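Weldu Trim Patterns – README

Welcome to Weldu, my growing collection of edging and trim patterns for handmade cards, quilts and scrapbook pages! It started as a folder of scallops and got away from me. There are now 2810 patterns, all drawn as plain line art, and every one has been test stitched or test cut by somebody who loves this stuff as much as I do.

What you get
patterns/ has the line art, one file per trim
colours.csv lists suggested thread and ribbon colours
notes/ is where testers write down what worked, snags and all

The scallops are still my favourite – 900 of them, from tiny picot edges to big blowsy shells you could put on a curtain.

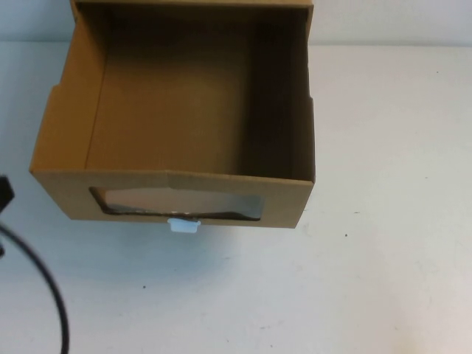 Bezawit Tufa wrote in July that the rickrack set prints too wide on A4, and that setting the scale to 100 per cent by hand fixed it for her. I've put that in the notes folder, with thanks!

Version 2 renames the corner pieces so each one sorts beside its matching border. If you've got old links to the corners, they'll need updating (sorry, but it's so much nicer to browse now).
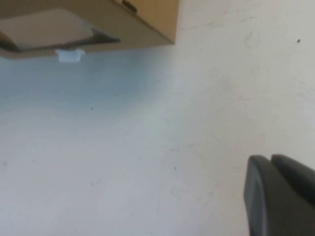 Corners come in left and right, and the mitred ones have a dotted fold line you can ignore if you're working in fabric.

Use anything here for gifts, stalls or classes. Please credit Weldu if you share the files themselves. Corrections go to Filipa Peixoto, new drawings to me.

Defne Tuncer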